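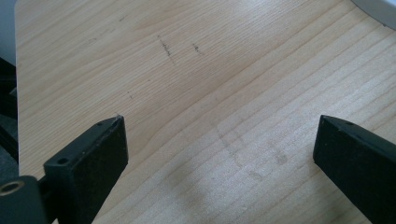

Kulau designs and supplies the Perkska hand-held gripper kit, a teaching and recording tool for schools, training centers, and small laboratories that wish to prepare a robot for tasks now done by hand. The company was founded by Ebenezer Acheampong, who continues to direct its engineering work. A person holds the tool and carries out the task, and the camera on the tool records each movement from the gripper's own point of view. The two black fingers face each other across an open gap, with small round holes in their faces, and a brass-colored threaded insert is set into the bracket beside the left finger. This view is the one our customers work with every day, and our courses are built upon it.

What We Provide

The standard kit contains the gripper body, 2 pairs of fingers, the camera mount, and a printed handbook. Each kit is assembled and checked at our Mirani workshop before it is sent out. Replacement fingers may be ordered singly or in pairs. Customers who already own a robot arm may ask for a matching set of fingers, so that the arm meets objects with the same surfaces used during recording.

Schools may also enroll in the Trukport program, a course of 12 lessons for students in the upper grades. Lessons begin on a bare tabletop. Students first learn to hold the open gripper steady above the surface, and only then move on to picking up, placing, and handing over objects. Teachers receive their own training in July, before the course opens.
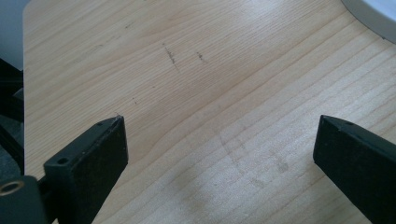
Schools that complete the program may keep their kits on loan for a second year at no added charge. The loan covers repairs to the body and mount — worn fingers are billed at cost.

Our Staff

Kulau employs 9 people. Akosua Opoku leads the education department and is responsible for the handbook, the lesson plans, and all school visits. Requests for a demonstration should be addressed to her office and should state the number of students and the size of the work tables available.

Recordings made during a course remain the property of the school. Kulau keeps no copies unless the school has agreed in writing.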